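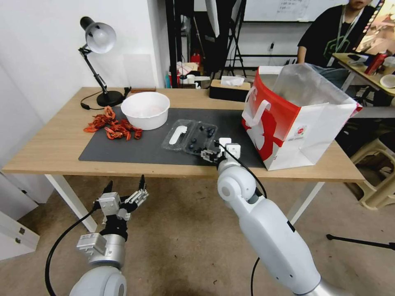 Selladgate

Selladgate is a former textile warehouse and its attached counting house, converted in stages into offices and studio space. The main block was completed in 1836. It is often used in architecture teaching to show how a phased conversion can change in scope while the structural approach stays the same.

Original building

The warehouse has a rectangular plan with load-bearing brick walls on stone footings. Inside, two rows of cast iron columns carry timber beams and plank floors. The columns are set 20 feet apart along the length of the building, which is wide for the period and required deep beams. The roof is a series of queen post trusses covered in slate. Loading doors on the north wall open one above another, with a hoist beam at the top.

The counting house is a smaller wing of two stories, built against the east wall without being tied into it. The joint between the two was filled with lime mortar and repointed several times. Differential settlement along this joint was the main defect recorded before conversion.

Conversion

The first proposal, drawn by Ferdinand Lanz, called for the removal of the middle floor to form a full-height hall. It was dropped after the structural survey found that the floor braced the long walls against outward movement. A reduced scheme kept all floors and limited new work to stairs, toilets, and fire separation.

The scheme as built was prepared by the firm of Mekonnen, with Kiprono Makokha as project architect. It falls between the earlier two. A single structural bay was opened from ground to roof, and the loss of bracing was made good with a steel frame standing clear of the brickwork. Horizontal ties connect the frame to the walls at each floor level. The new stair and elevator occupy this bay, so the remaining floors could be left undivided.

Floors were strengthened with plywood screwed to the existing planks from above, leaving the beams exposed on the underside. Decayed beam ends were cut back and replaced with steel shoes. The joint with the counting house was raked out and rebuilt as a movement joint with a flexible seal.

Services and use

Heating pipes and cables run in a shallow raised zone along the outer walls. The loading doors were fixed open behind new glazing, and the hoist beam was retained. The converted building provides 3000 square meters of floor space. The ground floor is let as studios and the upper floors as offices. The counting house is used for meetings.

See also

Bindorex Mill
Vomine Wharf
Adaptive reuse
Queen post truss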